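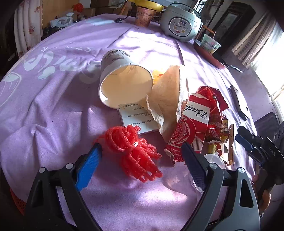 A round table in the shared kitchen at Drimness House, with used cups, wrappers and packaging on a lavender cloth.

Lamai Klinhom has served as household services coordinator at Drimness House since July, when the residence reopened its shared kitchens. The building has 147 rooms and a common table on each floor. In an interview with the residents' bulletin, she discussed the clearing of those tables, a subject on which her office received 194 written comments last term.

Ms. Klinhom said that most complaints concern the hours after the evening meal. "People eat together, they talk, and they go upstairs," she said. "What stays behind is paper cups, snack wrappers, a beer can, a noodle cup. Each item is small. The next person still has no place to put a plate."

Under the current guidelines, residents are asked to begin with the disposable items. Crumpled paper bowls and napkins go into general waste, and cans go into the metal bin by the door. Clear plastic lids are collected separately. Foam netting of the kind sold around fruit is not accepted for recycling in the building and should be put in the general bin.

Knives are to be carried to the sink before any wrappers are gathered. "I ask everyone to look for the knife first," Ms. Klinhom said. "It lies flat on the cloth and a napkin can cover it."

Medicine boxes are treated differently. Staff do not throw them away, even when they are found among the trash. They are taken to the front desk and held until 9 p.m. the following day. "We do not open them and we do not guess," she said.

Rice cookers may remain on the table between meals, provided that they are switched off and the cord is not left across the cloth. Frying pans must be returned to the rack. Asked whether pans are often used to hold other things, Ms. Klinhom said that they are, and that she would prefer to see them washed.

Tablecloths are laundered by Prellier, which handles about 100 pieces for the residence each month. Residents who notice a stain may leave a note at the desk with the floor number.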